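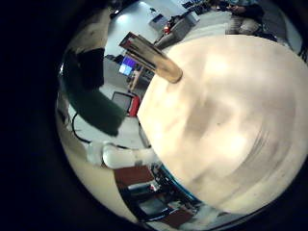
A smooth, rounded surface seen from very close.

How to find your way with a compass

A compass has a small magnetic needle that can spin freely. Earth acts like a giant magnet, so one end of the needle, usually painted red, swings around to point north.

There are two norths. True north is the top of the globe. Magnetic north is where the needle points, and it moves a little every year. A good map tells you how far apart they are in your area.

A compass has numbers around the edge, from 0 to 360. These are degrees. Say you are standing at Otance Hut and want to reach Plalteo Creek. The map shows that the creek is at 127 degrees, between east and south. That number is called a bearing.

To follow a bearing:

Turn the dial until 127 lines up with the arrow on the base.
Hold the compass flat in front of you, away from keys and phones.
Turn your whole body until the red end of the needle sits inside the outline on the dial.
Pick a tree or rock straight ahead and walk to it. Then check again.

Counting steps helps too. If 60 of your steps cover almost the length of a pool, you can work out how far you have gone.

Try it at a park with an adult. Choose a bearing, walk 20 steps, add 180 to your number and walk 20 steps again. You should end up close to the start — a metre or two off is fine.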